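Marnus hand gripper: setup and care notes

README for the Marnus, the hand-held gripper we use for the Cleltircombe home recordings. I wrote this for whoever picks the thing up next (hi!), so it's mostly stuff I wish I'd had on paper back in November.

Before you record

Check the four round screw heads on the linkage plates near the fingers. Snug is fine, please don't crank on them! I stripped one on the old unit and spent an evening drilling it out. Then close the fingers all the way and look down the line where they meet. The blue pads should touch evenly from top to bottom, and if one side leads, loosen that finger, square it up and tighten again.
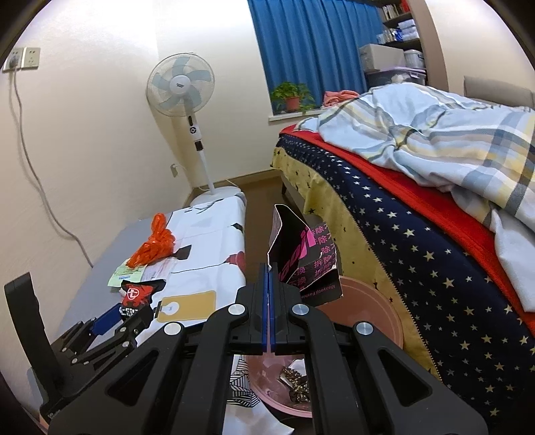

Pads wear faster on cloth than on anything else, so if you're doing bedrooms or laundry, look at them after every 38 grasps or so many as your session sheet says. I keep 11 spares in the Rastari tin. Peel the old one, wipe off the glue, press the new one down and leave it for 5 minutes before you squeeze anything.

Cleaning

Lint loves the linkage joints. A dry toothbrush gets most of it, and a tiny drop of Carbone oil does the rest (tiny! it gets on the pads and then everything slips).

Known issues

- The left arm squeaks when it's opened fast. Harmless, but you'll hear it in the audio.
- Clips 1 to 78 were made with the old pads, so keep them in their own folder.
- The opening width reads wrong after a pad change until you run the zero step again.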